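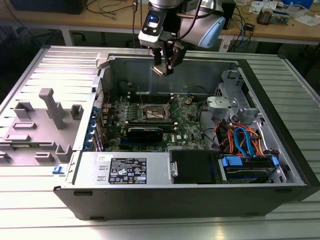
About the Drellimside School of Office Practice

The Drellimside School of Office Practice offers evening and daytime instruction in bookkeeping, business writing and records management. It was founded by Ignacio Villanueva, a former payroll supervisor, who began teaching adult learners in two rented rooms above the Burico furniture store. The School now enrolls 226 students in each term and occupies the former Ghoneim Building on Furnia Street.

Our Programs

The certificate in bookkeeping remains our largest program. It covers ledgers, accounts payable, payroll and year-end statements, and it may be completed in five terms of evening study. Shorter courses in business letters, minute-taking and filing are open to the public without an entrance test. All courses are taught in English, with study help in Spanish on request.

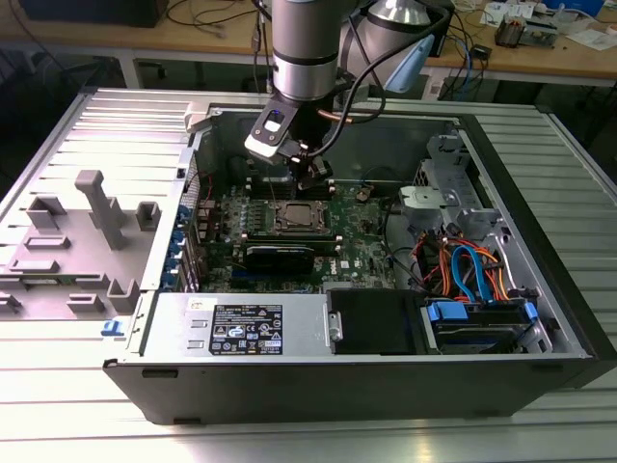 Students in the records management course learn how an organization keeps its papers and its digital files, how long each must be held, and how each is to be disposed of. Instruction begins with paper and moves on to electronic records in the second half of the term. Students are expected to know the main parts of an office computer by name — the green motherboard, the silver processor under its metal bracket, the black memory modules in their slots — before they take up the subject of storage and backup. No earlier technical study is required.

Admission and Fees

Applications are accepted throughout the year, and new classes begin in September, January and May. A deposit of $500 holds a place in any certificate program and is applied in full to tuition. The front office is open until 8 p.m. on class days.

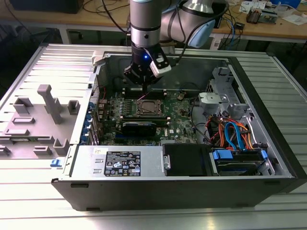

Dell desktop tower with the side panel removed

Leadership

Iñaki Villalobos has served as Director since the retirement of Mr. Villanueva, who continues to sit on the Board of Governors. The Director meets with student representatives once each term, and a summary of each meeting is kept in the School library.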